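Stidivance Household Handling Project
Progress report to Prudwood, December
Prepared by Romana Šťastný

Work in this period was held up by a fault in the right wrist of the two-arm unit. During run 442 the wrist stopped answering commands for 300 milliseconds, then resumed at full speed toward its last target. The emergency stop was pressed. There were no injuries and no damage to the test room.

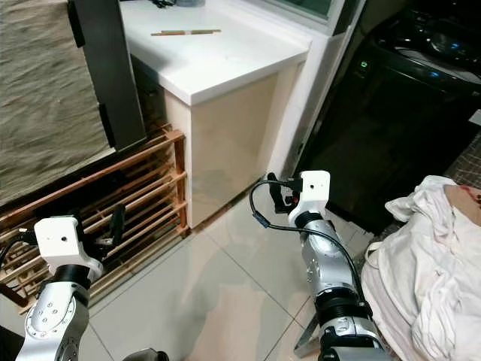
The log shows seven shorter dropouts in earlier runs, all on the same arm. Baláž inspected the wiring and found a worn connector pin. The cable had too little slack when the wrist was turned fully inward. The controller also failed to treat the lost signal as a fault, and we rate this as the more serious finding.

The pin has been replaced and the cable rerouted. Asex has supplied a controller update that holds the arm still after any dropout until an operator clears it. Speed stays limited until the update has passed 700 test cycles. Laundry trials are on hold; shoe rack trials continue at low speed.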